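How many goes at each tidying job before the model learns it?

Posted by Trurkell
I'm recording pick-ups with a hand-held gripper for a little home project. I've done 5 goes per object and my policy still misses half of them. Do I just need more?

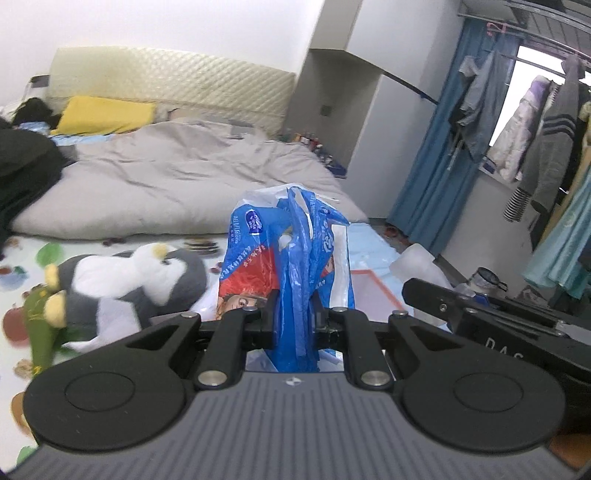
Should I throw away the goes where I fumbled the grip?
Keep the ones where you recovered and carried on, and bin the ones you gave up on.

Krawczyk
Five is tiny! I didn't get anything decent until I had 4,000 across the whole flat - and soft packets like that blue Vinda one need more than hard things, as they crumple differently every time. Move stuff about between goes, too, and try 3 different rooms if you can.

Skanura
more data lol. also check your timestamps line up, mine were off since September and I blamed the model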